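Saturday is shoe day

When I moved to Parnberg I had one pair of leather shoes and I did not know how to take care of them. I wore them all winter in the salt and the rain, and in March the leather cracked near the toes. The man in the repair shop looked at them for a long time and said only "hm". After this I decided to learn.

My teacher was Fernanda Sampaio, my neighbor from the second floor. She polished shoes for her whole family when she was a girl and she has strong opinions. First she said that I buy too much cream. I had three kinds, all from Donari, and she allowed me to keep one.

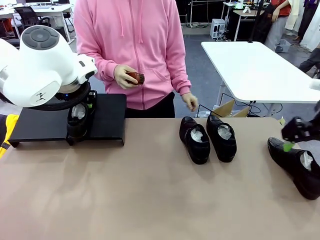

Paper is the part I did not respect before. I thought it was only for the shop, so the shoes look nice in the box, and I threw it away the same day. Now every black shoe on the table has white tissue paper inside before the brush comes near it. When you press on a soft shoe, the leather goes in and the brush jumps over the fold - with paper it stays firm under the hand. I also put paper under the shoes, because black cream on a table is a very sad thing.

The order is simple. Take out the laces if there are laces, brush off the dust, put a little cream with a cloth, wait, brush again. Fernanda waits 24 minutes, and I never learned why. I usually make coffee and forget the time.

Next month I want to try with my brown boots. For them I will need another brush.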